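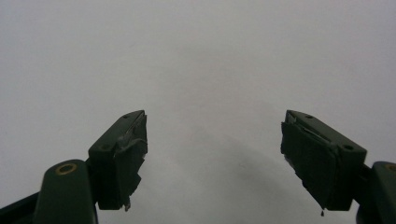
Pale surface, faint shadow low in the middle.

Kivunel room – minutes, 2025-03-31

Present: Iason Sfakianakis (chair), Nalov, MacAulay. Zimo sent apologies.

1. Last minutes – agreed, one speling fix.

2. Table covers. Quote for 12, price 104. Held over.
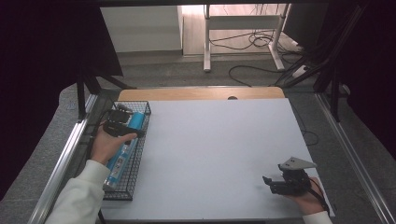 3. Storage. Labels still not ordered, MacAulay to chase. Long wire-mesh baskets prefered, like the black one on the white board with the blue bottle or can lying in it. Iason to get 2 more.

4. AOB – none. Next meeting December.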